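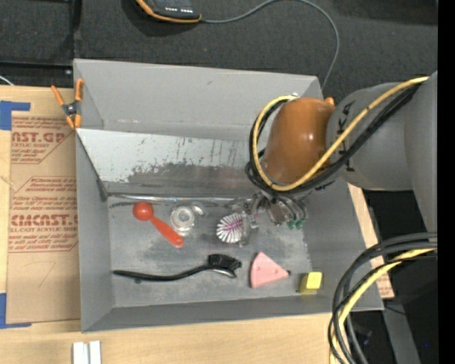
Bin Picking Software, Session 4: From Segmentation to Grasp
Course notes by Josefien Meijer. Lab questions go to Houda El Fassi, Tuesday after the lecture.

1. Where we are
Last session we finished the calibration of the fixed camera. Today we take its output and produce a grasp pose the planner can accept.

2. Segmentation of mixed objects
A block with flat faces is the easy case. Transparent parts and thin handles are more difficult: the depth values are missing or they belong to the bin floor. In Clutwood, please keep the mask and the depth validity as two separate layers. Many students merge them too early and then cannot find the error.

3. Grasp candidates
The sampler gives 40 candidates per cycle. In the worked log, 38 pass the width test and 2 of these are left after the collision check. This is normal near a sloping wall. The collision model must include the wrist and the cables, not only the fingers.

4. Approach and retreat
The planner (Larnel) receives the pose in the bin frame. If you send it in the camera frame, there will be no warning. Check the frame name before each call. The retreat follows the approach axis until the gripper is above the rim; only then may the arm turn.

5. For next time
Read the chapter on scoring functions. Write a score which prefers objects with no neighbor on top, and test it with the log from section 3. Hand in the code and one page of comments.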